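Subject: Re: [vimunley-makers] Small bits and where they end up

Hello all,

I've been meaning to answer this ever since it landed, because the table is my favourite subject and I will talk about it to anyone who stands still! Ours has a lovely pale wooden top, all long strips running the same way, and small bright things show up on it wonderfully. A lime-green ring with a hole through the middle is about as hard to lose as anything I own. 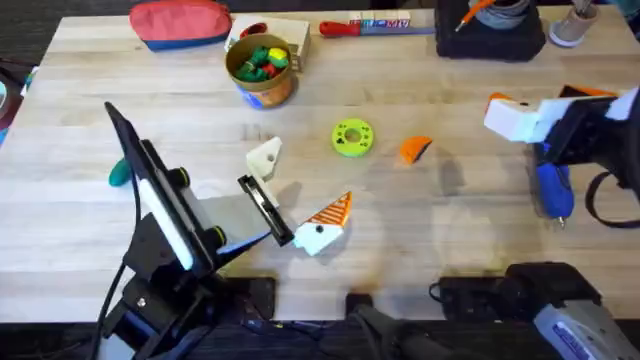 On 8th November, Donal Moynihan wrote:
> I give up on drawers. Every little piece goes in one and
> is never seen again. Does anybody keep theirs out on the
> worktop while a job is going on, or does that just make
> a bigger mess? I've got 29 jam jars standing by if jars
> are the answer.

Donal, keep them out! I went over to open pots in May and wouldn't go back. The small stuff lives in a round tub with an orange and blue outside, and it stays towards the back of the table with no lid on. You can see straight away what's in there – reds and greens, mostly – and tipping the lot out for a rummage takes no time at all. Anything I'm in the middle of using stays on the wood until I've finished with it.

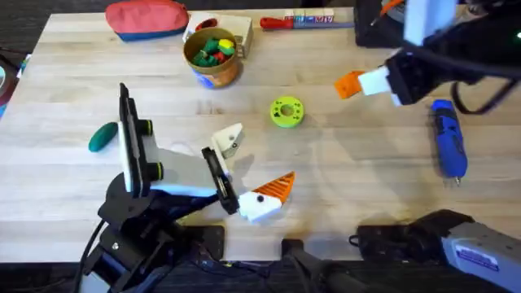 Green ring out on the wood, tub of small pieces at the back.

Ysaline asked off-list about things that don't suit a tub. I like a mixture: a zippered pouch for whatever would roll away, and a box for anything bulkier. Long tools I simply lay down flat along the far side. It's a bit of a jumble and I love it, as I can reach everything without getting up.
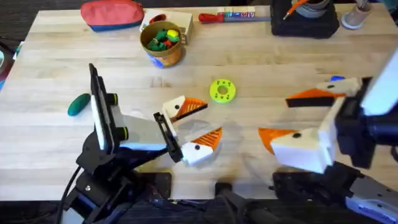

Far side of the table: pouch, box, tub, and the tool with the red handle.

As for the jam jars, I'd say use the squat ones and give the tall ones to Mathis for chutney. Tall jars are a pain to get your fingers into, and I once had one go over with 402 beads in it (I know the number from the packet, I didn't count them off the floor). Do try one open pot for a fortnight and tell us how you get on – and if anyone has a good way of keeping dust out without a lid, I'm all ears!

All the best,
Rosalind Achterberg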